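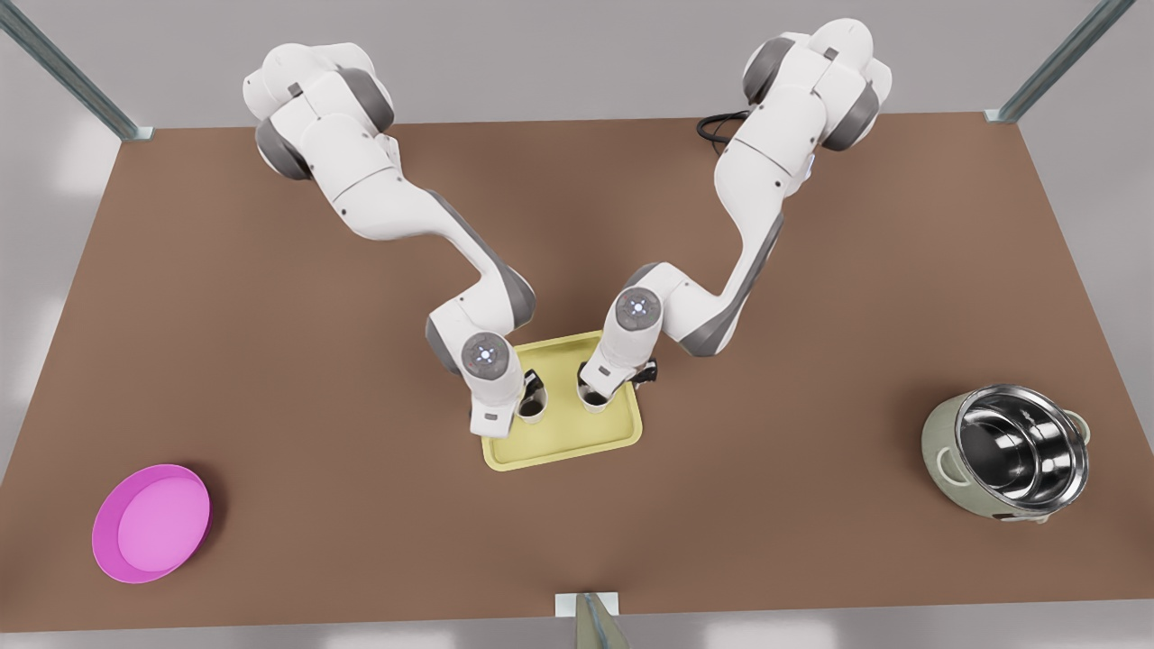 Print | E-mail

PLURKETCOMBE LUNCH COUNTER ADMITS SOUP WAS TOO HOT, LAUNCHES NEW MENU ANYWAY

PLURKETCOMBE, December – Daritz, the lunch counter best known for its lentil soup and the line of people blowing on it, will introduce a new winter menu this Friday at 11 a.m. The menu has five dishes, two of them soup.

The change follows a customer survey that drew roughly 2000 replies, a good many of them on the subject of parking. Daritz does not own a parking lot and never has. The remaining replies asked for smaller portions, larger portions and a warm dessert.

"We read every card," said owner Rami Nimri. "Then we read the parking ones again, in case we'd missed something." 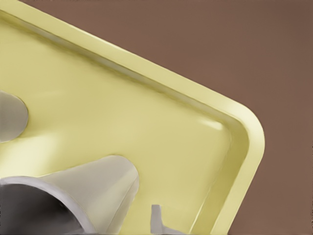

The dessert is a baked rice pudding with orange peel, developed by head cook Onni Saarela over four months and served until it runs out. Saarela describes the recipe as finished. He has described it that way before.

Also returning is the evening takeout box first sold during Ramadan, when Daritz stayed open past sunset and learned how many of its neighbors had been waiting for it to do so. The box holds dates, flatbread, a chickpea stew and a small salad. It feeds two, or one person who skipped lunch.

Prices stay the same through the winter. The lentil soup will now be served slightly cooler, on a trial basis.

Press inquiries: Trendarley, for Daritz. Please do not write to us about parking.

Print this release | E-mail this release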